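Clestine FAQ

Quick answers, because the same ones keep landing in the inbox. Last tidied in October. Will tidy again when there's time.

What is Clestine?

A way of teaching a cheap arm to pick things up from very few demonstrations. Short version: we record a person driving the arm through the task, then cut each recording into an "approach" part and a "contact" part, and train on the two separately. Approach gets the big jumpy motions. Contact gets the last few centimetres and the closing of the jaw. A small switch decides which one is in charge.

Is it a product?

No. Method plus code plus notes. Nothing to buy.

Who is behind it?

Zdislava Šimek started it, a few of us at the Tichý workshop carried on. Rukwood is the name of the older version. If you find a Rukwood page it is out of date, please don't follow it, the file layout changed completely.

Why split the motion in two?

One model for everything kept averaging. It would come down nicely and then dither above the block, because in the demos people pause there for all sorts of lengths and the model learns the pause. Cutting at the pause and throwing most of it away fixed more than any change to the network did. Bit embarrassing how long that took us.

How many demonstrations?

81 for the results on the main page. We tried 27 as well. Fine if the block starts near the middle, poor at the edges of the reach. 133 was hardly better than 81, so we stopped there.

What success rate do you get?

On the two-block task, with 81 demos, 41 good picks out of 50 tries. Single model, same demos, same tries: 27. A pick is good if the asked-for block leaves the table and stays up until the arm is back home. Nudging it about doesn't count. Dropping it on the way back doesn't count either, though we argued over that one.

Does it know which block to take?

You tell it the colour. The contact part never sees the colour at all, it only gets a crop round the jaw. So if approach goes to the wrong one, contact will happily grab the wrong one. Most of the failures in the two-block task are this.

What does the two-block task look like?

Green and blue cubes, dark table, one arm. We keep the second block close enough to be a nuisance. In the setup below green is the target, with blue a little behind it and to the right, and the jaw is already down at the front face of the green one. That's contact territory.

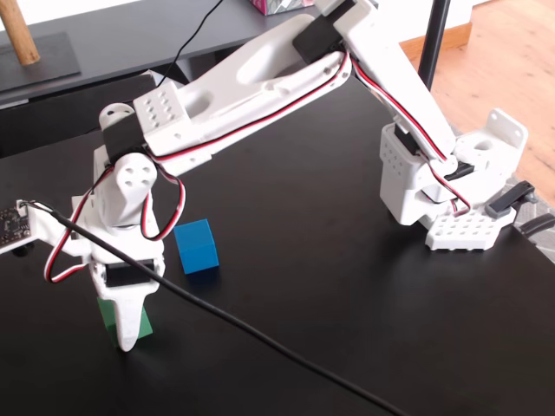 Zdislava Šimek disagrees with the hard switch, and wants it on record: a soft blend between the two parts would lose fewer picks when a block gets knocked just before the jaw closes, and 50 tries on one table is too few to say otherwise. She may well be right about the blend. She is definately right about the 50.

So why keep the hard switch?

Easier to debug. When it goes wrong you look at the log, see which part was in charge, done. With a blend you get a number between the two and a long afternoon. There's a branch with the blend in it if you want to try, called turkance, no promises about it running.

What's Turkance then?

That branch, and also the name of the test set that goes with it. Sorry. Two things, one name. The test set is block positions only, no video.

Do I need the same arm?

No, but hobby servos of some sort are what we tuned for. White printed parts, ordinary servo wires, base clamped to the table edge, nothing fancy. A stiffer arm should have an easier time. If yours has less slop than ours you can probably shorten the contact part. We haven't tested that so don't quote us.

How does the switch know when to fire?

Jaw height plus how slowly the arm is moving. Two thresholds, both in the config. If you see it flicking back and forth, raise the speed one first. Leave height alone unless you've moved the base.

The wires drag. Does it matter?

Yes, a bit. Leave slack at every joint, then check the arm at full stretch before you record anything. A tight wire pulls the wrist round and the model learns the pull. We lost a whole set of demos like that.

Can I use other colours?

Change the colour list and record again. Don't just rename them, the approach model remembers the old ones. Dark blocks on a dark table are a bad idea.

What about things that aren't cubes?

Not done properly. A cylinder worked now and then, mostly it rolled. Anything soft we haven't tried.

How long does training take?

Overnight on one ordinary graphics card. Start it at 6 pm, look at it after breakfast. Contact finishes well before approach, so you can test that half by driving the arm down by hand and letting go of the controls.

My arm goes to the right block then just hovers.

Pause wasn't cut. Run the trim script again with the stricter setting and look at were it puts the cut marks. Should be just before the final drop. If the marks are all over the place your demos are too different from each other, get one person to redo them in one sitting.

Can I send you my results?

Please do, bad ones too. Send the config and the log with it, otherwise we can't say much. Replies are slow.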